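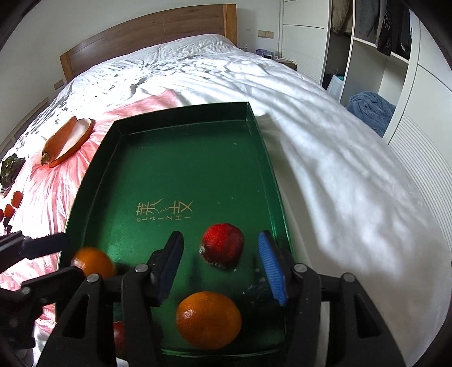

4. Mise en place sur un lit

Cette section concerne l'utilisation du jeu de marché Clikico dans une chambre, avec de vrais fruits et légumes. Pour l'installation sur une table, voir la section 3. Les consignes de nettoyage du film sont reprises en 4.5.

Le coffret contient le film de protection Pidden, les fiches de commande et le livret. Les assiettes, le plateau et les aliments ne sont pas fournis. Toute vaisselle de la maison convient, de préférence des pièces de formes différentes : une assiette ronde et un plat ovale se reconnaissent plus vite que deux assiettes pareilles.

4.1 Préparer le lit

1. Retirez les oreillers et les coussins. La couette peut rester en place.
2. Tirez la couette vers la tête du lit, puis lissez-la du plat de la main. Les gros plis font rouler les fruits ronds. Les petits plis ne gênent pas.
3. Dépliez le film au milieu du lit. Il n'a pas besoin de couvrir toute la surface ; laissez une bande de tissu libre de chaque côté.
4. Ne cherchez pas à effacer les marques de pliage. Elles s'atténuent après quelques utilisations et aident même les petites pièces à tenir.

Note – Sur une couette satinée, le film glisse. Glissez-en un bord sous le matelas, côté pied, ou posez d'abord les pièces les plus lourdes.

ATTENTION – Le film est un plastique souple. Ne laissez jamais un jeune enfant seul avec le film, déplié ou non. Rangez-le hors de portée dès la fin de la partie.

4.2 Préparer les aliments

1. Lavez les fruits et les légumes, puis essuyez-les soigneusement. Un fruit mouillé tache une couette claire, même à travers un pli du film.
2. Laissez les fruits entiers. Ne coupez ni n'épluchez rien avant la partie.
3. Écartez les pièces trop mûres. Une pomme un peu marquée peut servir, à condition que la peau ne soit pas ouverte.
4. Coupez les fanes des carottes et gardez un court morceau de tige, qui sert de repère pour l'orientation.
5. Pour les légumes à feuilles, prenez une tête entière. Les feuilles qui se détachent restent dans l'assiette.

Les fiches Munshi prévoient des pommes, des agrumes, des fraises, des cerises, une carotte et un légume vert. Un fruit manquant peut être remplacé par un autre de taille voisine – pensez alors à le noter au dos de la fiche.

4.3 Placer les assiettes et les fruits

1. Placez les assiettes en premier, dans la moitié du film la plus proche de la tête du lit.
2. Mettez le légume à feuilles dans l'assiette ronde et la carotte dans le plat ovale.
3. Répartissez les pommes et les agrumes devant les assiettes, directement sur le film.
4. Posez le plateau sur un côté. Il doit rester accessible sans passer au-dessus des assiettes.

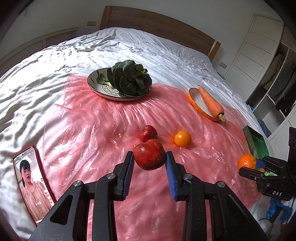 Pommes et agrumes sur le film, légumes dans leur vaisselle, plateau vert à droite.

Une assiette posée sur un matelas penche toujours un peu. Si elle penche trop, déplacez-la vers le centre du lit. N'essayez pas de la caler avec du tissu : le film se tend et les fruits partent de l'autre côté.

Les petits fruits demandent plus de soin que les gros. Une cerise foncée se perd facilement dans un creux de la couette, et une cerise écrasée laisse une tache difficile à enlever sur du blanc. Gardez donc les petits fruits à bonne distance du bord du film et ne les posez qu'une fois tout le reste en place.

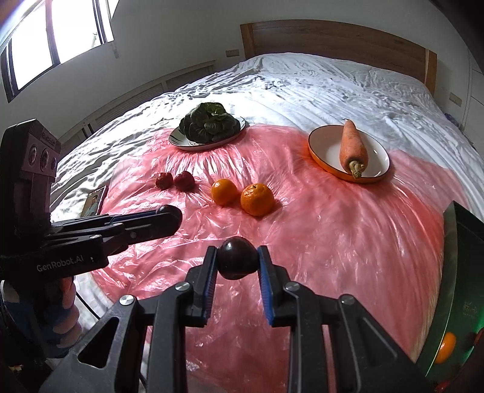
Prenez-les par les côtés, sans serrer, et posez-les là où ils doivent rester. Un fruit lâché de haut rebondit peu sur un matelas, mais il roule. S'il sort du film, ramassez-le tout de suite et vérifiez le tissu avant de continuer.

4.4 Contrôler la disposition

1. Reculez jusqu'au pied du lit et regardez l'ensemble.
2. Vérifiez qu'aucun fruit ne touche le bord du film.
3. Vérifiez que chaque sorte est visible depuis la place du joueur.
4. Lancez la première fiche.
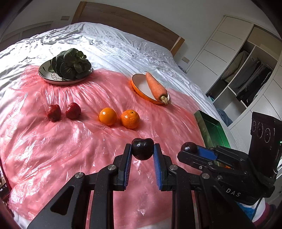 L'ordre des sortes est libre, mais il doit rester le même pendant toute la partie. Choisissez une disposition simple et tenez-vous-y. Les fruits d'une même sorte se placent côte à côte, comme les deux fraises à gauche et les deux oranges à leur droite ; les assiettes restent derrière, la carotte pointant vers la tête du lit. Les joueurs débutants peuvent commencer avec les assiettes seules et ajouter les fruits à la partie suivante.

La partie dure 15 minutes dans la version courte. Quand une fiche demande de remplir le plateau, déposez les pièces une par une, les plus lourdes au fond. Les pommes et les oranges peuvent se toucher. Les fraises se mettent en dernier, ou restent sur le film dans la variante Endstead (voir page 11).

4.5 Fin de partie

1. Retirez d'abord les petits fruits, puis les gros, puis les assiettes.
2. Ramenez les quatre coins du film vers le centre et soulevez-le d'un seul geste. Secouez-le au-dessus d'un évier.
3. Essuyez le film avec une éponge humide et un peu de savon. Pas de lave-linge, pas de fer à repasser.
4. Laissez sécher à plat avant de replier.

Note – Les fruits manipulés pendant la partie doivent être relavés avant d'être mangés. Les fraises et les cerises se consomment le jour même.

En cas de tache sur la couette, tamponnez à l'eau froide sans frotter et suivez l'étiquette d'entretien du tissu. Un film percé ne se répare pas ; la référence de remplacement figure au dos du coffret.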